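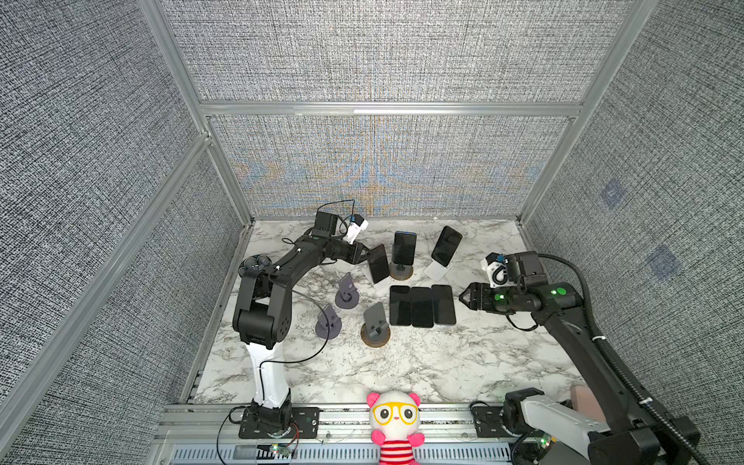

Home Forums Batteries and Power Latest Rules Log in

Storing spare phones long term: what charge level?

14 replies shown as 9 (5 hidden by your filter) | 1,310 views | 2 shares

mains_hum
We keep a pool of spare handsets at work for loan to staff. Most sit unused between loans and some have been off since October. The last time we went through them, two would not start on a normal charger and one had a back cover that had begun to lift. The lifting one has been taken out of the building.

The current procedure is to charge to full, switch off and put in the cupboard. I suspect full is wrong. What level should they be stored at, and how often should they be checked? Mixed makes and ages. The cupboard is indoors but shares a wall with the boiler room.

ohmslaw_ish
Full is wrong. The cell ages in two ways, by use and by sitting there, and the second is driven by temperature and by the voltage it is held at. Full charge against a boiler wall is the worst combination you could choose. Store at half and move them to the coolest dry room you have. Not the fridge, you will get condensation when they come out.

tidewrack
Half is the usual advice for a bare cell. A phone is not a bare cell. There is a protection circuit and a power management chip, and both draw a little all the time, even with the phone switched off. If your check interval is long, half may not leave enough margin on an older handset. I use 70 per cent and have had fewer dead ones since.

ohmslaw_ish
The off-state draw on a healthy handset is tiny. If one goes from half to flat in a few months there is a fault, and I would want to know about the fault. Topping it up to 70 hides it.

tidewrack
It does not hide it if you write the reading down. The OP has a cupboard of mixed ages and presumably no wish to do fault-finding on each one. The ageing difference between 50 and 70 at room temperature is small. The cost of a cell drifting below its cut-off is a dead phone.

mains_hum
I would like to see a number for the off-state draw. I have a Nägeli bench meter that reads down to microamps but these are all sealed handsets, so I can't break the battery line without opening one.

Quote: "there is a fault, and I would want to know about the fault"
Agreed in principle. I have nowhere to record it at present except a label on the back.

grid_ref
You don't need the current. Log the percentage at switch-off and again at the next check, same handset, same room. The percentage is only an estimate by the phone, and it can jump after a long rest, so let it settle for a few minutes after start-up before you read it. Two intervals will show you which ones are drifting.

Our procedure, for what it is worth. We have had it in use for long enough to trust it:

1. Charge or run down to between 50 and 60 per cent. Don't leave it on charge overnight first.

2. Sign out of all accounts and remove the SIM. A locked handset that nobody can get into is a bigger nuisance than a flat one.

3. Shut down fully. Sleep or flight mode is not off. Check that no alarm is set, as some models will wake themselves for it.

4. Lay them face up on something hard and flat, side by side with the screens off, and look along the edges. A swollen cell usually shows first as a gap or a lifted screen. Any that rock on the surface go no further. Standing them on holders is fine for display, but you can't judge flatness that way.
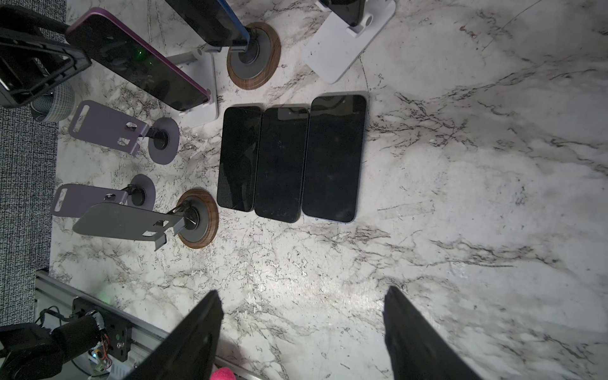
5. Label with the date and percentage. Masking tape, pencil.

6. Store unplugged, in a ventilated box, with no weight on top.

7. Check every three months. Anything that has lost more than you expected gets checked again after one month.

8. Anything swollen, hot or smelling sweet goes outside on bare ground and then to a recycling point that takes damaged cells. Tell them it is damaged before you hand it over.

copperfoil
Item 3 is worth stressing. We had a batch that kept going flat and it was the scheduled power-on setting, left over from the previous users.

On item 6, we used a Rododus steel locker with vents. It cost 499 and I would not buy it again for this purpose. The shelves are fine but the vents are all at the bottom. An open rack in a cool room does the same job.

mains_hum
Thanks. I had been looking at a Zillport charging cabinet, where everything stays plugged in and ready. The seller (Pekham) says it "maintains" the handsets. Does anyone know what that means in practice?

ohmslaw_ish
Usually it means they sit at 100 per cent for ever. Ask whether the cabinet can read the state of charge of each handset. If it only switches the supply on a timer it has no idea what level they are at. Useful for phones that go out every day, wrong for phones that go out twice a year.

tidewrack
For once I agree with the post above. Some newer handsets have a charge limit in settings, and with that turned on a cabinet is less harmful. Mixed ages, so you can't rely on it.

I still say 70 for anything over four years old.

ohmslaw_ish
And I still say 50 and find out why it drifts.

mains_hum
Going with 60 and a three-month check, away from the boiler wall. I will post the drift figures after two intervals.

Reply Quote Report 8 likes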